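Outreach in Caltholm: an interview with Yaqin Kang
January 2020

The Panenley drop-in is up a flight of stairs behind the bus station in Caltholm. It opens at four in the afternoon and shuts at midnight. Yaqin Kang has run it for six years, and before that she was a nurse on the sexual health ward at the hospital.

When she began, she said, the service was one room and a telephone. Women who sold sex near the port were sent there by the police, usually after a caution, and most came once and did not return. "They thought we wrote things down for the police. For a while before my time I think we did. It took a couple of years to get past that."

The service no longer asks for a surname or a proof of address. Last year 208 women used it, and between them they made 578 visits. Kang keeps the numbers herself in a paper book. A little under half of the women had come from abroad. Most were in their thirties or older, and many had children at school in the town.

"People expect me to say they were all brought here by gangs," she said. "Some were, and we have a procedure for that and we use it. But mostly I hear about rent. I hear about a job in the packing sheds that stopped in the autumn and a landlord who didn't stop."

Rent came up several times while we talked. The women who work indoors often share a flat on Cumier Street, where a room costs 200 pounds a week. The same room let to a student would be much less. The landlords know what the rooms are used for and charge for the risk. If two women work from one flat for safety, the law can treat it as a brothel, so many work alone.

Shaohua Cai joined the service as an interpreter and now does most of the evening rounds. He visits the flats with test kits, condoms and a list of telephone numbers printed in five languages. I asked him whether a man was welcome on those visits.

"Not at first. I stood in the hallway a lot," he said. "Now they give me letters to read. Council tax, school letters, a thing from the gas company. I would say health is a third of what I do."

He said the worst month is December. There are more customers in town and more of them are drunk, and the health centre on Vávra Road closes early for the holidays. This winter three women reported assaults to him. One agreed to speak to the police, and he sat with her for the whole interview. She has since had a named officer to ring, and he regards that as progress.

Kang is less sure about the police. She says the two officers who now cover the port are decent and return her calls. She also says the last two were decent, and they were moved after a year. "You start again each time. I have given the same talk to four inspectors."

Money is the other difficulty. The council grant pays for the room and for one and a half staff. Everything else comes from a church, a housing charity and people who put cash through the door. The grant is up for renewal in the spring and a councillor has asked why the service cannot be run from the main clinic. 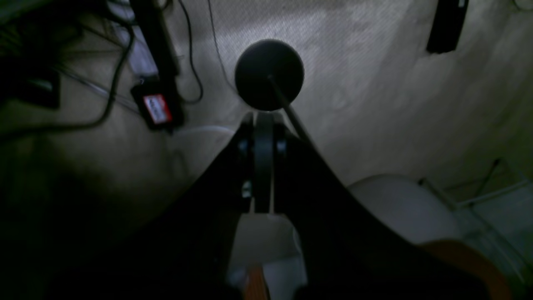
Kang has answered him in writing. The main clinic closes at five, and it has a front desk where you give your name in front of the waiting room. She asked 70 of the women whether they would go there, and nine said yes.

"So that's sixty-one who wouldn't be tested," she said. "I put that in the letter. I haven't had a reply yet."

I asked what she would do with more money if it came. She wanted a second interpreter, for Romanian, and somebody who understood tenancy law for one evening a week. Cai wanted a car. He does the rounds by bus, and the last one from the port leaves at twenty to eleven.

The drop-in had been open for an hour by then and the bell had gone twice. Kang went down to answer it.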